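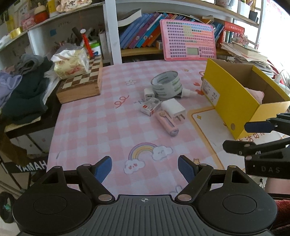 I bought the pink and white checkered tablecloth in June 2024, two weeks after we moved into the apartment on Lummont Street, and I did not think about it very hard. The table we had was secondhand and the top had a burn mark from somebody's iron. I wanted it covered before my sister-in-law came to stay. The store had plain gray, plain green, and this one, which has a rainbow between two clouds and red hearts and little yellow stars all over it. One of the clouds has a face. The plain ones were both too short, so the rainbow came home with me.

I figured I would replace it by August. I never did, and I have stopped looking.

It is a wipe-off cloth, and that is most of why it stayed. The table is where we eat, but it is also where everything else gets done. Packages get taped there. The big roll of clear tape lives on it more or less full time, and so does a charging adapter that belongs in the bedroom. I used to put both away every night. Then I would get them out again the next morning, so I quit.

For cleaning I use warm water with a little dish soap and a cotton rag. I tried the Komex spray that was under the sink when we moved in and it left the surface tacky, so I would skip that. Tomato sauce comes off if you get to it the same day. Ballpoint ink does not. I have one blue line near the corner that I have gone over with soap, rubbing alcohol and toothpaste, and it is still there – a bit fainter after the alcohol, maybe. Tape is the other thing to watch. If you stick a strip down while you fold a box and forget it overnight, the glue stays behind when you peel it. Cooking oil on a paper towel takes it off, then soap to get rid of the oil.

The creases took longer than I expected. It came folded in a tight square and the fold lines stood up like little roofs. I was told to iron it through a towel and I was not brave enough. I laid it over the table upside down for a couple of days, then flipped it, and that got most of them.

Isla Buchanan from downstairs asked me where I got it, for her daughter's desk. The store was the housewares place next to Doãn, the bakery, and I paid 18 dollars. She went and they were out of it. They had one with lemons, so she got that, and her daughter has already cut a notch in it with craft scissors.

I still want to do something about the light over the table. The fixture that came with the apartment is dim, and I have been looking at a hanging lamp from Illance, but it hangs 30 inches down from the ceiling and my husband would hit his head on it every time he stood up. If anybody knows whether those cords can be shortened at home, leave a comment. I'm not buying it until I find out.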